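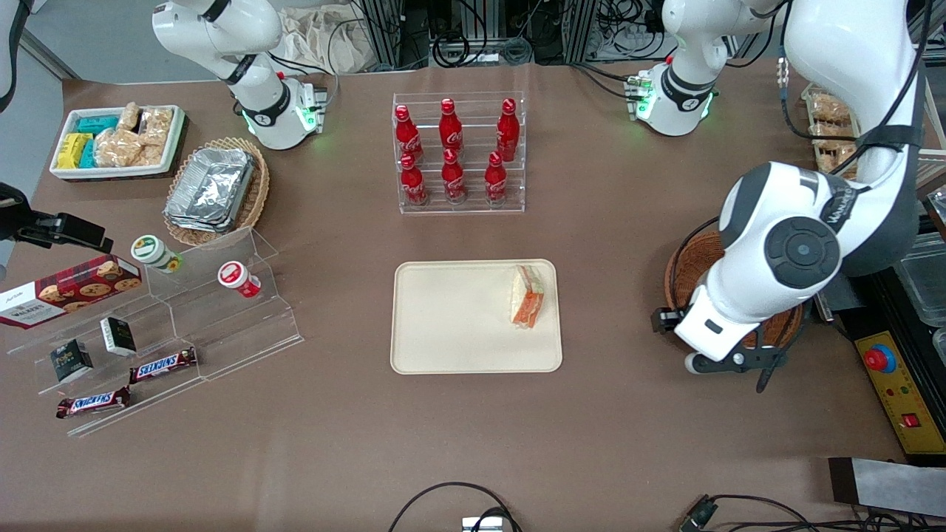
The Snack Shelf Is Not a Benefit

My last three employers have all bragged to me about the snacks. It comes up early in the interview, usually while you are being walked from the front desk to the conference room, and you're expected to make an impressed sort of noise. I've made it. I like a cracker as much as anyone. But I've started to wonder what I'm being asked to be impressed by.

Take Maddocks, where I spent a little over two years. The offer letter had a section called "Living Well at Work," and the kitchen was the first item in it, ahead of the dental plan. I understood why once I saw the dental plan. The company had a figure it liked to repeat at all-hands meetings, that it spent 276 dollars per person per year on food and drinks. People clapped. Divide that by the working year and you get a bit more than a dollar a day, which was less than we paid to park.

I don't think anybody was lying to us. What bothers me is how well it works. A raise of 276 dollars would have been taken as an insult and there would have been grumbling in the stairwell for weeks. Put the same money into granola bars and you have a culture.

The defenders of the office kitchen have an answer ready, and it's that food brings people together. Maybe. In my experience people come in, take something, and go back to their desks to eat it while looking at a spreadsheet. The one real conversation I remember having in that kitchen was about whether the fridge was broken. If you want people to talk to each other, give them an hour for lunch and stop booking meetings in the middle of it. Maddocks booked meetings in the middle of it. Then somebody would say, kindly, that we could grab something from the kitchen on the way in.

In January a former coworker, Bhavana Hegde, sent me a brochure from a company called Litness, which wants to manage what it calls the "pantry experience." For a monthly fee they stock your shelves, and then they survey your staff about the shelves. The brochure claims that 60 percent of employees feel "more valued" after the service starts. More valued than when? Asked by whom? I read it twice looking for the number of people they asked and couldn't find one. I have answered surveys like that at work, with my manager sitting ten feet away, and I felt extremely valued.

Bhavana thinks I'm being a crank. Her point is that when she was new and broke, the free food mattered, and that a dollar a day is easier to sneer at when you've got a few of them. I'll give her that. I ate dinner out of that kitchen more than once myself. But I'd say it cuts the other way. If the people on the bottom rung are eating pretzels for supper, the company has learned something about what it pays them, and it ought to act on it.

I'm not asking anyone to take the snacks away. I know how that goes, because Maddocks did it for one quarter to save money, and you would have thought they had sold the roof. What I'd like is for the subject to be dropped from interviews. Tell me the salary, the hours, and what happens when my kid is sick. I'll find the kitchen by myself.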